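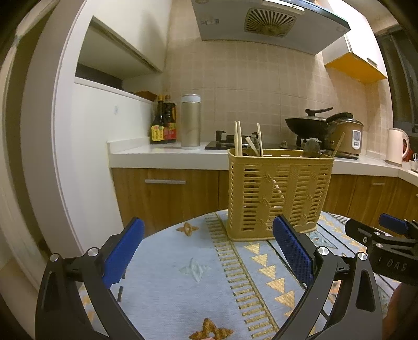
Kitchen swap table opens again at Odon community house

The kitchen of the Odon community house will be open for the household swap from Thu 9 November, the organizers said this week. Residents can bring clean utensils, holders, and small tableware, and take home something else without paying.

The first swap was held in March and received 612 items. Most of them were spoons, chopsticks, and serving tools, and for this reason the small things now have their own place, on the round table with the blue patterned cloth. They will stand upright in a plastic utensil basket with slots in the walls, so that visitors can look through them without emptying a drawer.

"In March we had everything in flat boxes, and people were digging with both hands," said Jussara Mendonça, who is responsible for the kitchen. "Long things must stand. Then you see the handle, you take it, and you go."

Mendonça said the tall basket is a good type for chopsticks in particular, which fall over in a wide jar. She asks residents to tie pairs together with a thread before they bring them. At the last swap many single chopsticks were left at the end of the day – they are still kept at the house, and anyone who is missing one may come and look for it.

Each household can bring up to 100 items and is asked to wash them at home. Sharp knives will not be accepted, and neither will nonstick tools with a damaged surface. Cups and plates go to the shelves in the hallway.

The Avetti hardware store has promised new drawer dividers, which will be given out on the first day while they last. The Pollov bakery will sell coffee and rolls at the entrance.

The swap runs for 3 weeks, in the afternoons until 4 on weekdays. Items that are left after the last day will be given to the house kitchen, where the cooking course for beginners is short of wooden spoons and ladles. Residents who cannot carry their things can leave a note at the front desk.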